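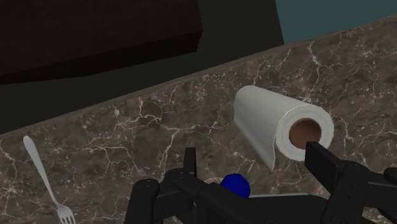

The Trova protocol is a method for testing robot manipulation policies in a rendered kitchen and using the scores to predict how the same policies will do on a physical arm. It was put forward as a cheap stand-in for hardware trials, and it is best known for a headline result, a 94 percent success rate on simulated pick-up tasks, that has been quoted far more often than it has been checked. The protocol counts a pick-up as successful if the target object is off the counter at the end of the episode, with no rule about how the gripper holds it. A paper towel roll lying on its side, with one long finger pushed into its cardboard core, shows why that matters: a roll hooked through the middle and a roll squeezed across its width earn the same mark if they go up, though anyone who has tried both on a real counter would not call them the same skill.

February 8, 2026 is the date of the last full revision of this entry.

By Hashini Bhattacharjee
12 comments | 20 shares

Background

Testing a robot on real hardware is slow. Someone has to put the objects back after each attempt, the lighting changes over the day, and fingers wear down. Rendered test scenes remove most of this work, and several groups had used them informally before the Trova protocol gave the practice a name and a fixed set of rules. The rules were written for Triseo, a physics and rendering package, and were later carried over to other software with small changes that are not always reported.

The original write-up makes two separate claims. The first is that a policy can be scored in simulation in a repeatable way. The second is that the score tells you something useful about the real robot. The first is well supported and not very surprising, as a computer will generally do the same thing twice if it is given the same starting numbers. The second is the one people care about, and the evidence for it is thin.

Procedure

A test uses a single arm fixed beside a long counter. Each scene is filled from an object library called the Gemisport set, which mixes ordinary kitchen goods with shapes that have no business in a kitchen. The policy gets a written instruction naming one target. Everything else on the counter is clutter, and the policy is not told which items matter.

Episodes are run in batches. Between batches, the software changes the placement of objects, the surface texture of the counter, and the color of the walls. Object weight and friction stay fixed unless the tester chooses otherwise. Most testers do not choose otherwise, which is an odd habit given that friction decides a large share of real grasps.

The full protocol has 8 tasks. A shorter version leaves out the two that involve flat or thin objects, and it is this shorter version that produced the 94 percent figure. The write-up does say so, in a note under a table. Later summaries tend to drop the note.

The object set

The Gemisport set has been praised for its variety and criticized for the same thing. Its defenders say that strange objects stop a policy from leaning on familiar shapes. If a large molecular model stands on the counter next to a paper towel roll, the policy cannot simply head for whatever is tallest or brightest and be right most of the time.

The criticism is that variety in looks has been mistaken for variety in behavior. As shipped, every item in the set is a rigid body. Paper does not tear or unroll, leaves do not bend, and nothing is squashed by a firm grip. A loose end of paper may be modeled, but it moves with the rest of the roll as one solid piece. A policy that presses too hard pays no price for it. On a physical counter, the same pressure would crush some targets and send others rolling.

Thin objects are a harder case again. Picking up a spoon or a spatula lying flat means getting the fingertips very close to the surface, and sometimes touching it. Contact of that kind is where simulators disagree most with each other and with the world. A result that leaves these objects out has left out much of the difficulty.

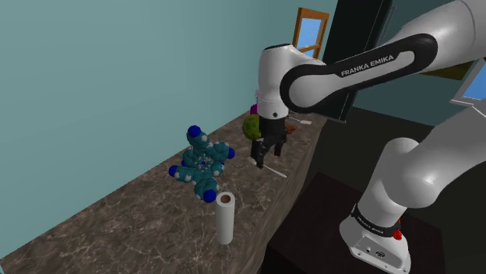 One reader of an earlier version of this entry objected that the criticism is unfair, on the grounds that the protocol was only ever meant to rank policies against each other, and that a ranking can be correct even when every score in it is too high. The point is a reasonable one and deserves an answer. Ranking is indeed the more modest use, and the write-up mentions it. The same write-up, however, puts the raw success rate in its title and spends most of its discussion on deployment. As for the ranking itself, it was checked with three policies, two of which came from the same training run saved at different times. That the later one beat the earlier one both in simulation and on hardware is good to know, but it would have been strange otherwise.

Arms that approach from overhead, with both fingers pointing down and open above a thin utensil, also raise the question of camera choice. A view from the side takes in the whole reach, from base to gripper, along with the clutter nearby. A view from just behind the fingers gives the target in detail and can lose everything to the left and right. The protocol allows either, or both together, and does not require the report to say which was used. Two labs could follow it to the letter and publish scores that cannot be compared.

Comparison with hardware

The only published comparison with a physical arm used 20 trials per policy. The best policy succeeded in 12 of them. The authors describe this as "broad agreement" with the simulated score, a phrase that is hard to square with a gap of that size. They put the shortfall down to differences in gripper force and to a camera that had shifted slightly on its mount. Both explanations may well be right. Neither was tested by fixing the fault and running the trials again.

There is also the matter of which scenes were tried. The hardware trials used a plain counter with light clutter, while the simulated batches used a patterned, veined surface and a mixed crowd of objects. The physical setting was, on the face of it, the easier of the two – and the scores still dropped.

The Weerasinghe correction

A proposed remedy, usually called the Weerasinghe correction, scales the simulated score down by an amount drawn from a small number of real trials. It asks the tester to run a handful of hardware attempts on one task, measure the shortfall, and apply it to the rest. Supporters like it because it is simple and brings the published numbers much closer together.

It rests on the idea that the gap between simulation and reality is about the same for every task. There is little reason to believe this. A round object sitting on a counter and a thin rod lying flat on it fail in different ways, and a shortfall measured on one says little about the other. The correction does have one real benefit, in that it makes the tester go and use the robot. Some users have suggested that if hardware trials are going to be run anyway, they could simply be reported.

Current use

The protocol remains common in preprints and project pages, mostly in its short form. A revised rule set circulated in May would require testers to name the camera views used, to report thin-object tasks separately, and to record how the target is held at the end of the episode. A grip that works only by catching an opening or an edge would be logged as its own category. The draft does not yet say who decides, or whether old scores should be withdrawn – most of them could not be recomputed, as the episode recordings were not kept.

Friction is still fixed by default in the draft.

See also: grasp planning; domain randomization; benchmark reporting

Last comment thread closed. 12 comments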